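Desk cables, and the box I keep my snacks in

Home Working & Small Offices > Desks and Storage
3,181 views | 14 replies | 3 shares

tadhgq
21/03/2024

Right, I need a talking to. We moved into the new place a while back and I ended up with the desk nearest the counter, which I was dead chuffed about until I sat down at it. The only sockets are round the left side, so my power strip lives right on that edge of the desk and everything dangles off it and down to the floor. Laptop lead, phone charger, the lot. Every time I push my chair in I catch something with my knee.

The desk is a Stidden, bought second hand, and it's two panels joined together. There is a little cable hole, but it's right at the back next to the counter and it's tiny. You can get one wire through it, and that's your lot.

Second thing (and this is the one that's caused words here) is the snack box. I keep an open cardboard box on the front right corner, the sort that comes with dividers in, and I put my packets in the compartments so I'm not up and down to the cupboard all day. I love it. Giang says it looks like I'm about to be evicted.

So: where would you put the power strip, and is a cardboard box on a desk acceptable for a grown man? Be kind.

Tadhg

mokgethi_t
Put the strip under the desk! Screw it to the underside, job done. I did mine with two short screws and the keyhole slots on the back of the strip and it has hung there happily through two house moves. The laptop brick can sit in a wire basket next to it, and the only thing on top is the last bit of lead.

The box is fine. I have a biscuit tin that does the same thing but it's noisy on calls.

Thabiso

paperclip_jo
Seconding under the desk. Do check how thick the top is first. I went straight through mine with a screw that was meant for a fence, and I now have a pot plant that can never be moved.

tadhgq
Ha, sorry Jo, but that cheered me up. The trouble with underneath is that I unplug the phone charger all the time and take it to the other room, so I'd be on my hands and knees twice a day. My knees are not what they were.

gert_n
I'm going to disagree with everyone. Leave the strip on top. I've had it under, I've had it on the wall, I've had it in one of those lidded boxes that get full of fluff, and I always end up wanting it where I can see the plugs. What you want is to stop it sliding about and to stop the cables hanging off the front. Turn it so the sockets face you, stick it down with a couple of bits of that picture hanging tape, and run everything along the back. Costs next to nothing.

The front is the real problem. Cables down the front of a desk get legs and chairs and hoovers in them. Down the back they just get dust.

Gert

mokgethi_t
Gert, with respect, you also keep your printer on the floor.

gert_n
The printer is on the floor because it's heavy and I use it at Christmas.

mudassar_s
Can we talk about the length of the lead? I bet half the mess is just slack. My laptop one is long enough to skip with. The bit between the brick and the laptop goes wandering all over the desk in loops, and you can't put a mug down without landing on it. I fold mine back and forth into a bundle the length of my hand and put a hook-and-loop strap round the middle. Don't wind it tight round the brick though, I killed one that way, it went right where the lead comes out.

I got a bag of straps from Omirow, and there were 400 in it. I didn't read the listing. If anybody wants some, please, I am begging you.

Mudassar

paperclip_jo
I'll have ten!

tadhgq
Put me down for a handful as well. The loops thing is exactly what I've got. It comes out of the right side of the laptop and then has to get all the way over to the left where the strip is, so it just goes on a tour of the desk. I've been moving it round my mug for weeks like a man playing a very slow board game.

giang_lo
Hello, I'm the Giang who has been quoted. I didn't say evicted, I said "moving out". And I stand by it. It's a nice pale desk, a bit chipped along the front edge but still nice, and then there's a brown box on the corner of it with no lid. We have cupboards. I've offered a bamboo tray. I have offered a drawer!

What bothers me more is that the packets just get chucked in. There are compartments! That's the whole point of the thing! If you must have it, stand them up in rows, one kind to each compartment, and then you can see what you're running out of.

Giang Lò

gert_n
Giang is right about standing them up. I do my seed packets that way.

Wrong about the bamboo tray though, sorry. Dividers are worth having and a tray doesn't have any. My mum kept the wine boxes from the corner shop for years, slotted partitions and all, and used them for Christmas baubles, light bulbs, socks, you name it. Cardboard is light, it doesn't scratch the desk, and when it gets greasy you fold it flat and recycle it and get another.

tadhgq
THANK you.

mudassar_s
You could always meet in the middle and cover it. Brown parcel paper if you like it plain, or some wallpaper offcut. I did one for my daughter's pens with leftover lining paper and PVA. Do the outside, fold the paper over the rim and an inch or so down inside, and leave the dividers alone or they won't slot back in. Let it dry overnight with a book in each corner or the sides bow.

giang_lo
I could live with it covered. In green.

mokgethi_t
Look at that, peace in our time. Tadhg, going back to the strip: if you won't screw it underneath, could you clamp it to the back edge? Goson do a clamp-on one, a chunky thing with a screw underneath like an old desk lamp. Your charger would be at hand height and there'd be nothing hanging off the side. I wouldn't bother with the Hutapea version, I've had one and the clamp pad is so thin it left a dent.

tadhgq
I like the sound of the clamp. The back edge is up against the counter though, so there might not be the gap. I could pull the whole desk forward a couple of inches, which would give the wires somewhere to drop as well. The counter is quite handy, mind. It's where the phone goes when I'm meant to be concentrating, just out of reach.

paperclip_jo
Pull it forward! I left a gap behind mine and it made more difference than anything I bought. And a longer lead on the strip if you need it, but please don't plug one strip into another. My brother-in-law does that and I can't look.

tadhgq
OK, so I've been reading all this with a cup of tea and here's the plan. Desk comes forward. I'm going to try Gert's way first as I've already got the tape in the drawer, and if it annoys me by April I'll buy the clamp. Brick goes to the back left instead of lying about in the open, and the slack gets bundled once Mudassar's straps turn up (thank you, address sent). The box stays where it is, front right corner, but it's getting a green coat and I have promised in writing to stop throwing things in.

I did think about widening the cable hole with a hole saw, but it's awfully near the back and I remembered Jo's pot plant, so I've left it well alone.
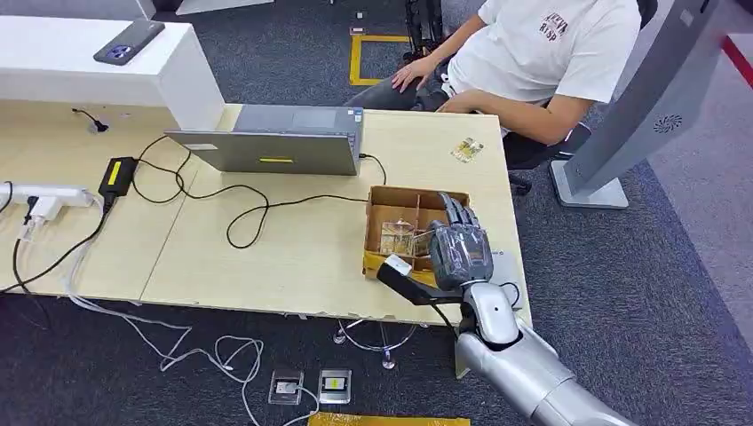 Giang wants it noted that the green has to be a dark one, "not a bathroom green", so if anyone has a bit of leftover wallpaper along those lines I'll swap you for biscuits. It only needs enough to go round the four sides. I'm also after advice on the chips along the front of the desk. I've got one of those wax filler sticks somewhere from the old flat but it's oak and I've a feeling it'll come up too dark, so I might try it at the end where the chair arm hides it and see.

Related threads
Wax sticks or iron-on edging for a chipped desk?
Under-desk baskets that don't sag
Covering cardboard boxes with wallpaper offcuts
Small desk against a counter, where do the legs go
Best snacks that don't leave crumbs in the keyboard (1,614 replies)

Contact the moderators | Forum rules | Posts remain the copyright of their authors | Back to top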